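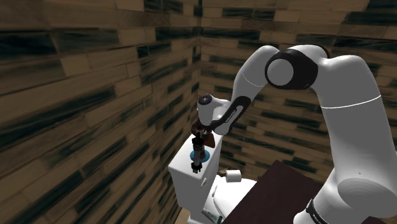

Wood planks on both walls, laid in staggered rows.

Wunimel Spindle Mixer: two weeks of milkshakes at my house
January 2018

I should say up front that I have a milkshake problem. There's a counter place in Tultimthorpe called Brekke (mostly burgers and pie, open late) and I've been going there since last August for one thing, the malted chocolate shake that comes with the leftover half still in the metal cup. I love that cup. So when I had a little gift money left after the holidays, I went looking for a spindle mixer of my own, the tall kind with the cup hanging under the motor.

The Wunimel was $100, and the Tenmont I'd been eyeing was $308. I'd love to tell you I compared them carefully. I looked at the two prices and bought the Wunimel!

It came in a big box with the mixer, one steel cup, a spare spindle and a recipe booklet. Setup took me eight minutes, and most of that was peeling a sticker off the cup. You screw in the spindle, hook the cup on its little ledge and push the lever. It has two speeds. Low is for starting, when your ice cream is still a brick, and high is for everything after that.

First shake was vanilla and it was bad. Thin, foamy, kind of sad, and totally my fault because I used way too much milk. The booklet tells you a full cup of milk to three scoops, and I'd ignore that. Go with half a cup, let the ice cream sit on the counter for a few minutes first, and add a splash more if the spindle is struggling. Once I did it that way I got the real thing, thick enough that the straw gave me trouble, with those tiny lumps of ice cream still in there. My old blender never got close. It just turned everything to soup.
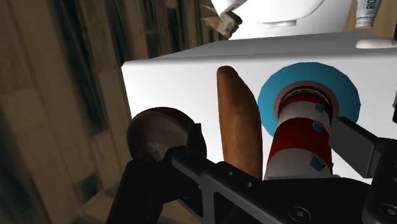
Malt powder goes in last, by the way, after the ice cream has loosened up. I put it in first a couple of times and it stuck to the bottom of the cup in a ring, and I had to go after it with a long spoon. Cookies work great as long as you crush them pretty small. Frozen strawberries, no. The spindle knocks them around like marbles and you end up drinking pink milk with whole berries in it. Thaw them and mash them and you're fine.

Now the gripes. It's loud! The box says 747 watts and I believe every one of them. I wouldn't run it with somebody napping in the next room. The cup also rattles on its ledge unless you keep a hand on it, and on high it will throw a few drops if you fill past the line, so now I stop an inch under. And I wish it came with a second cup. If you've got guests you're rinsing between flavors, and the steel gets so cold that your fingers hurt.

Cleaning is easy, though. Fill the cup halfway with warm water, one drop of soap, run it on low, rinse. The cup can go in the dishwasher but I've been doing it by hand.

Is it as good as the shake at Brekke? Almost. Theirs is a bit thicker and I think it's the ice cream, so I'm trying a richer brand next. For the money I'm really happy with it. Four stars, and I'd have gone to five for that second cup.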